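Gripper pads slipping on cardboard, packing cell

skekeler_4
12th June, post 1
Two-finger gripper with green rubber pads, on a packing bench. Soft pouches hold fine. On flat cardboard the grip drifts after a few hundred cycles. I wipe the pads with alcohol each shift. The counter said 1205 at the last slip. Replace the pads or raise the force?

gondport
Neither yet. Check the pivot screws on both finger links. One loose screw lets the pad sit at an angle and it only bears on one edge.

C. Galli
Disagree on the order. Cardboard dust comes first. It packs into the pad surface and alcohol just moves it around. Use a stiff nylon brush, then a damp lint-free cloth. Our bench for comparison:

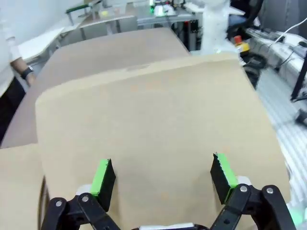
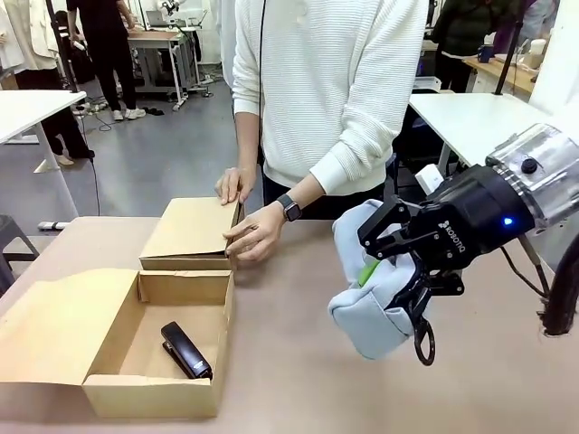 We brush every 119 cycles, which is when the Ulo script pauses for a lid change anyway. Force setting has stayed the same since April.

gondport
119 is overkill. Brushing that often wears the pad edge. And it does nothing for play in the linkage. Put a feeler gauge between pad and backing with the gripper closed.

C. Galli
No measurable wear here on 2 sets of pads. Agreed on the gauge.

sartori_m
Also redo the wrist camera alignment after any pad swap. A new pad sits slightly proud and the pick point shifts.

skekeler_4
Gauge went in on the left finger only. Lower pivot screw was loose. Tightened it with medium threadlocker and brushed both pads. Leaving force alone, will run to 1205 again and post the count.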